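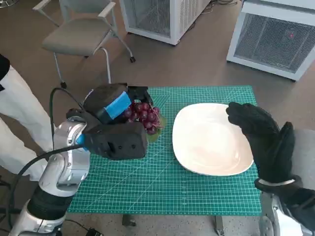 Progress report to the Costura fund
Project: Lultness, two-arm handling of soft produce
Report date: 2022-01-02
Prepared by the Lultness software group

Status

The project is on schedule for the grasp controller and behind schedule for the planner. Spending is within the approved budget and we are not asking for any change to it. The perception work was moved forward at the last review and is now the part of the system we worry about least.

What was done this period

Control. The left gripper now runs on the new force-limited closing routine. The old routine closed to a fixed width, which worked for lemons and for the foam test pieces but crushed soft fruit whenever the width estimate was off. The new one closes slowly until motor current passes a threshold, backs off a little, and then holds. The threshold is set per item class in a plain text file, so it can be changed without rebuilding the controller.

Grapes remain the hardest item on the list. A bunch has no single width. Berries shift against each other as the fingers close, and the current rises in small steps instead of one clean slope. We added a short filter on the current signal and a second check before the lift. We also changed the lift speed, which had been copied from the lemon settings by mistake.

Perception. The segmentation model was retrained on 1773 labeled images, of which 581 are new this period. Most of the new ones show dark fruit under bright overhead light, where the highlights on the berries used to be split off as separate objects. Stems and leaves are now labeled as their own class. The grasp point is chosen from the fruit region only, and the leaf is ignored unless it covers most of the bunch.

White plates gave trouble as well. With a glazed plate the depth reading drops out over parts of the surface, and the rim was sometimes placed too low. We now fit the rim outline from the color image and take the height from the mat around it. The grid on the cutting mat also gives us a quick way to check camera calibration at the start of a session.

Planning. The planner can now move one arm while the other holds a fixed pose near the plate. It can't yet replan both arms at the same time. If the right hand has to move during a transfer, the left arm stops and waits, and this adds time to every run where it happens.

Results

We ran 146 grape transfers from mat to plate with the software frozen. Of these, 5 ended in a dropped bunch. All of the drops came during the lift, before the arm had started toward the plate. In the logs, each one shows the second current check passing on a reading taken too early. A fix is written and has passed in simulation. It has not been run on hardware, so we don't claim it as a result.

We did not measure bruising. The milestone text asks for "no visible damage," and we would like to agree on a way to score that before the next test set.

Tooling

Logs from both arms, the cameras and the planner are now stored in the Sasent format with one shared clock. Before this, lining up a drop with the right camera image took most of an afternoon. The replay tool reads the new files and can step through a run at any speed. Old logs have been converted, apart from the earliest set, which has no usable timestamps.

Problems and risks

The arm cable catches on the wrist cover at some poses. For now the planner avoids those poses with a hard-coded limit, which cuts into the reach on the left side. Bhatia has quoted for a shorter cable with a clip, and we expect to order it from the existing parts line.

The two-arm planner is the main risk to the June milestone. If simultaneous replanning isn't stable one month before the review, we propose to demonstrate with the stop-and-wait version and report the time cost openly.

Next period

Run the lift fix on hardware and repeat the full grape set.
Merge the two-arm replanning branch behind a switch.
Agree on the damage scoring method with Costura.
Fit the new cable and remove the pose limit.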